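Fórum Interno Jekero › Aquisição de Dados › Protocolos de recolha

Tópico: Critério de aceitação de demonstrações na tarefa de reposição de bebidas
Estado: aberto
Respostas: 7

coord_aquisicao
Exmos. colegas,
Submete-se à apreciação dos utilizadores deste espaço a proposta de revisão do critério de aceitação de demonstrações para a tarefa de reposição de garrafas em prateleira, no âmbito do projeto Laltach. O critério em vigor determina a exclusão de qualquer episódio em que o operador interrompa o movimento de aproximação, recue a garra ou corrija a preensão. Da última campanha resultaram 3000 episódios gravados, dos quais 166 foram excluídos exclusivamente por este motivo.
Propõe-se que tais episódios passem a ser conservados, com a etiqueta «correção», e incluídos no conjunto de treino. Solicita-se pronúncia fundamentada das equipas de operação, anotação e treino.

D. Ó Riain
Na qualidade de responsável pela equipa de treino, manifesto concordância com a proposta. O modelo atual foi treinado quase exclusivamente com aproximações diretas. Quando a garra chega à garrafa com desvio lateral, a política insiste na trajetória e empurra a garrafa contra a do lado. Não existe no conjunto um único exemplo que lhe mostre como recuar.
Peço apenas que a etiqueta seja aplicada ao segmento e não ao episódio completo. Um episódio de correção contém, em regra, uma parte inicial que não desejamos imitar.

anotacao_02
A equipa de anotação opõe-se à redação apresentada. A marcação por segmento exige a definição do instante em que o erro começa, e não há acordo entre anotadores quanto a esse instante. No ensaio realizado em novembro, dois anotadores receberam os mesmos 101 episódios e divergiram de forma sistemática: um marcava o início do erro na mudança de direção do pulso, o outro no contacto com a garrafa.
Sem definição escrita, estaremos a introduzir ruído no conjunto com o selo de dado validado.

Bautista_operacoes
Subscrevo parcialmente a posição da anotação. Acrescento, contudo, uma observação do lado da operação. O critério atual levou os operadores a trabalhar com excesso de cautela. Sabendo que uma correção anula o episódio, o operador abranda antes de cada preensão e escolhe sempre a garrafa mais acessível da fila. Os dados ficam limpos e pouco variados.
No que respeita ao instante do erro, sugiro que seja o próprio operador a assinalá-lo, por meio do pedal que já se encontra instalado no posto de teleoperação e que hoje serve unicamente para iniciar e terminar a gravação.

anotacao_02
O pedal não resolve a questão. O operador prime quando se apercebe do erro, e não quando o erro ocorre. O atraso varia de pessoa para pessoa.

D. Ó Riain
O atraso é tolerável desde que seja conhecido. Para efeitos de treino, basta-nos descartar uma janela fixa antes da marca do pedal e conservar tudo o que se lhe segue. Prefiro perder alguns fotogramas úteis a depender de uma fronteira que duas pessoas competentes não conseguem traçar no mesmo sítio. Proponho que a duração da janela seja fixada depois de uma campanha curta.

Bláthnaid Ó Flaithearta
Intervenho em nome da equipa de integração, que tem a seu cargo a câmara de pulso e a sincronização dos registos.
Há um aspeto que a discussão ainda não considerou. As etiquetas, sejam do pedal ou da anotação, têm sido verificadas apenas com a vista da câmara fixa. Ora, a política recebe a vista do pulso, e é nessa vista que se deve apreciar se a correção tem fundamento visível. Um recuo motivado por algo que só a câmara fixa mostra não ensina nada a um modelo que não dispõe dessa informação.

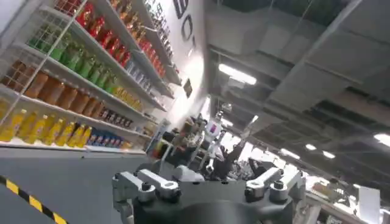
O mesmo raciocínio aplica-se à inclinação. A câmara acompanha o pulso, pelo que as prateleiras raramente surgem na horizontal, e filas de garrafas da mesma cor ficam muito próximas entre si, com a dimensão aparente a diminuir ao longo da fila. Um anotador habituado à vista fixa tende a classificar como hesitação o que é, do ponto de vista do pulso, uma reorientação necessária para distinguir uma garrafa da seguinte.
Recomendo, por conseguinte, três alterações ao procedimento. A revisão passa a fazer-se com as duas vistas lado a lado. A marca do pedal é gravada no mesmo relógio da câmara de pulso, o que a versão atual do Ginero já permite. As reorientações sem contacto deixam de contar como correção.

anotacao_02
Com a vista de pulso disponível na ferramenta, a equipa de anotação retira a oposição quanto ao princípio. Mantém-na quanto ao prazo. A revisão com duas vistas é mais demorada e não foi prevista no plano de trabalho.

coord_aquisicao
Agradecem-se os contributos. Fica determinada uma campanha-piloto de 200 episódios, a realizar em janeiro de 2022, com marcação por pedal e revisão em duas vistas. Os episódios já excluídos permanecem em arquivo e não serão reclassificados até à apreciação dos resultados. A definição de reorientação sem contacto será redigida pela equipa de integração e anexada a este tópico. O ponto relativo ao prazo levantado pela anotação continua em aberto.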